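Preguntas frecuentes sobre el estudio Clurninel

Manipulación bimanual a partir de demostraciones breves

¿Qué investiga el proyecto?

Clurninel estudia si una política de control aprendida a partir de pocas demostraciones puede trasladarse a objetos que no figuraban en el entrenamiento. El trabajo se desarrolla en el laboratorio de Assunção, bajo la dirección de Lindalva Trindade.

¿Cuántas demostraciones se utilizaron?

El conjunto principal consta de 268 demostraciones teleoperadas. De ellas, 187 se destinaron al entrenamiento y el resto se reservó para la validación.

¿Por qué se emplea una cámara en la muñeca además de la cámara de cabeza?

La cámara de cabeza abarca la superficie de trabajo, pero pierde precisión en los últimos centímetros de la aproximación. La cámara de muñeca aporta la posición relativa entre la pinza y los objetos próximos, aun cuando estos ocupen buena parte del encuadre o queden desenfocados.
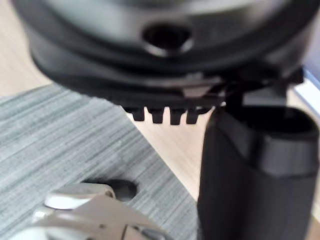 Anselmo Falcão objeta que una vista tan cercana puede inducir a la política a memorizar texturas en lugar de geometría, y solicita que se publiquen los resultados sin dicha cámara. La observación es pertinente. El anexo técnico incluye esa comparación: con ambas cámaras se completó el 84 % de los ensayos de validación, y la diferencia respecto de la cámara de cabeza sola se concentra en las tareas de contacto fino. La memorización de texturas no queda descartada y se examinará en una fase posterior.

¿Qué se considera un ensayo completado?

Aquel en el que el objeto alcanza la posición objetivo sin intervención del operador. Los ensayos interrumpidos por el sistema de seguridad se contabilizan como fallidos.

¿Se registra también el cuerpo del robot?

Sí. Las imágenes de cabeza conservan los brazos, las manos y las piernas del humanoide. En las pruebas preliminares, ocultarlos mediante una máscara empeoró la estimación de la distancia entre la mano y el objeto. Por este motivo, el método Pistik recibe la imagen íntegra junto con las posiciones articulares.

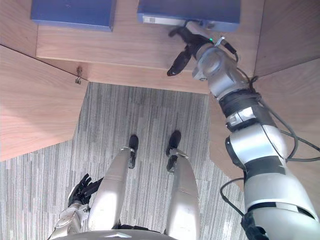
Vista de la cámara de cabeza: mano derecha sobre el borde frontal de una caja azul.

¿Puede utilizarse el método con otros robots?

La arquitectura no depende de un modelo concreto, si bien exige una nueva calibración de las cámaras y un mínimo de 6 demostraciones por tarea. No se dispone todavía de resultados con plataformas de un solo brazo.

¿Cómo se solicita acceso a los datos?

Las solicitudes se dirigen a Nayara Guerra, con indicación de la institución y del uso previsto. El código de evaluación se distribuye a través del repositorio Calteo. La próxima revisión del conjunto de datos está prevista para mayo.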